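Home / Course pages / Kitchen Basics, Spring / Handout 4

Small Kitchens, Short Counters

Hi all! Last week we got as far as stoves and pans, so let's pick up with the counter itself. I once cooked for a whole winter on a table barely wider than my elbows, and I still plan meals as if I had it. My rule for you is simple: decide where the cooktop goes first, and then fit everything else in behind it.

Induction is what most of you will have in a rental (or a dorm, if they let you). It heats the pan and not much else, so you can work pretty close to it – but please keep cords well away from the pan. 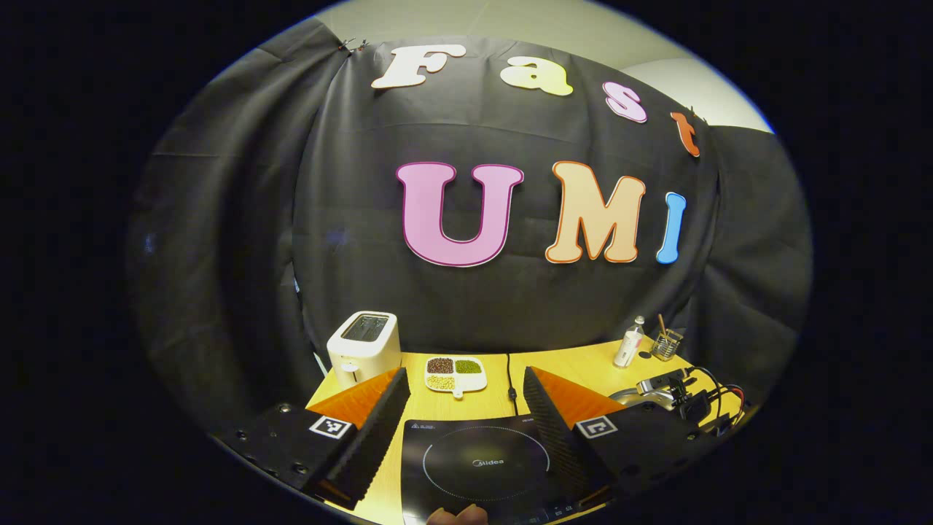
Notes by Reshma Hlongwane | Kitchen Basics | April 26, 2023

The Midea up front has a dashed circle marking the cooking zone, and your pan belongs right over it. I like the toaster back on the left, out of reach of splatter. Beans, mung beans and pale grains share one divided tray with a short handle, so they all move in one go when you need the space!

Now the cord running down the table by that tray. At home I'd route mine along the back edge.

For next time: measure your own counter and sketch it. Mark the outlets too. Then cook 600 grams of any dried bean you like (soak them overnight if they're big – mung beans don't need it) and write down where you ran out of room. Naledi has the spare trays if you want to borrow one.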